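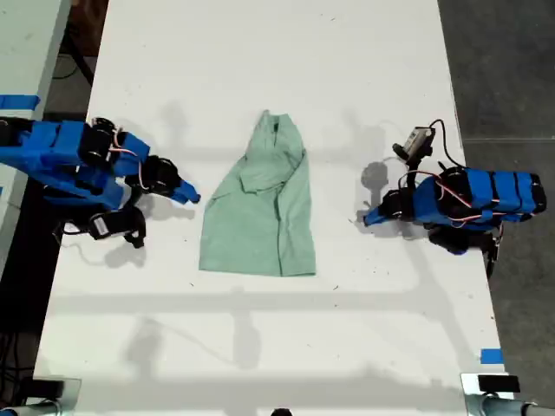

Sesari runs a small textile-handling bench in Fistham, and its purchasing lead has spent the spring on next year's equipment plan. The draft goes to the parent firm, Pulusden, in July.

The arms themselves were the easy part, she says. "People ask the price of an arm. I budget per station: two arms, cameras, clamps, a table, spare servos." Her figure for a station is £1,603 before labour. She has asked for 6 of them.

Servos are ordered in packs of 14 from Cronin, with a lead time of around 118 days. "We ordered late last year and had a station idle for most of a quarter. The order now goes in before the budget is signed — finance knows, and has agreed a ceiling."
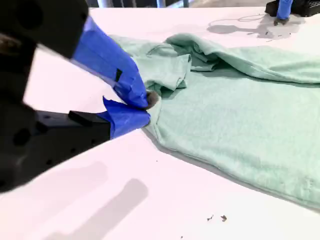

Blue-taped gripper fingers holding a fold of a pale green garment.

Consumables were missing from the first draft. Tape and fingertip pads now have their own line, reviewed monthly. "It's a small sum, but it was coming out of the repairs money and the repairs figure made no sense."

She has not asked for larger arms. A shirt weighs very little, and the present tables would need replacing too. Camera mounts and cable are still being quoted.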